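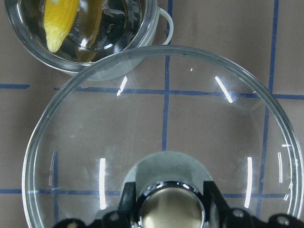
According to one reader who wrote to us in April, home bread has become too complicated, and people should go back to doing it by feeling, as their grandmothers did. I brought this letter with me when I visited Aiman Kusuma in Stostavstead, and I read it to him before we had even sat down.

He listened until the end and asked to hear the middle part again.

"I agree with the half of it," he said. "My grandmother did it by feeling, yes. But she baked the same bread on every second day of her life, with the same flour, in the same kitchen. If you bake on Sunday and then not for three weeks, what feeling do you have? You have a memory of a feeling."

Kusuma has taught evening courses in bread baking for 13 years, first in Rilow and now in the old school building near the Stostavstead station. He was trained as a bookkeeper, and he admits that it shows. In a drawer he keeps letters and notes from former students, 431 of them at the last count, sorted by the problem they describe. The thickest folder has the label "Flat." The next one is "Flat, but tasty."

I asked him what is the most common reason for a flat loaf.

"Impatience in the winter and laziness in the summer," he said. "The recipe says two hours. In January the kitchen is cold, and after two hours the dough has done almost nothing, but the person puts it in the oven. In July it was ready after one hour, and the person was in the garden."

So the clock is wrong?

"The clock is all right. It is a clock. It doesn't know how warm your kitchen is." He tells his students to draw a line on the container at the height where the dough begins, and to look at the line. He prefers straight walls for this, as in a round bowl the dough goes out as much as up and the eye is easily cheated. For mixing he doesn't care at all what people use. One student came for a whole season with a soup pot.

About flour he is stricter. He buys from the Teoh mill, where the sacks are not always the same from one harvest to the next, and he thinks this is good for learning. When a new sack is opened, he makes one small loaf with it before the class comes, holding back a little of the water. "Some flour is thirsty and some is not. You ask it first."

We spoke for a long time about the Grastalov loaf, for which he is a little known in the region. It is a dark rye bread with caraway and a spoon of plum jam, and the only written version he has is on the back of an envelope from his wife's aunt. It gives one quantity only: 173 grams of starter. Everything else is "enough."

"I tried 170, I tried 180," he said, and he laughed. "Of course there is no difference. But I always weigh 173. She must have had some reason, or her scale was bad."

The first Grastalov he made was, in his words, a brick with perfume. Rye dough is sticky, and he kept adding flour until it behaved like wheat. It took him most of a winter to accept that it should look like wet clay and that he should leave it alone. Now he lets students put their hands into it before he explains anything, and he waits for their faces.

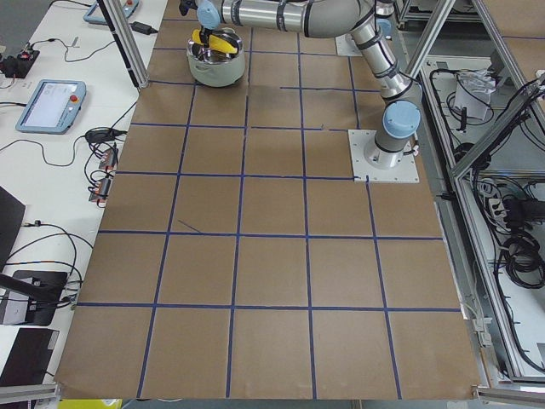
Worktable with brown paper and blue tape.

I wanted to know if he still makes mistakes. He told me about the last one without any shame. In the previous week he forgot the salt. He noticed it only when the loaves were on the rack, because he always tastes the first slice alone, standing, before he offers it. He cut everything into cubes and dried it in the oven with garlic and oil. The evening group ate these with soup and two people asked for the recipe.

"I gave it to them," he said. "Step one, forget the salt."

And what should I answer to the reader with the grandmother?

He thought about it while he was folding a towel. "Write that she should bake the same loaf ten times. No seeds, no olives, nothing new. She should weigh it each time and write down how warm the kitchen was. After that she can give the scale to a neighbor, if she still wants."

The next beginners' course is already full, but he keeps a waiting list on paper by the door, and he asks people to write their telephone number clearly.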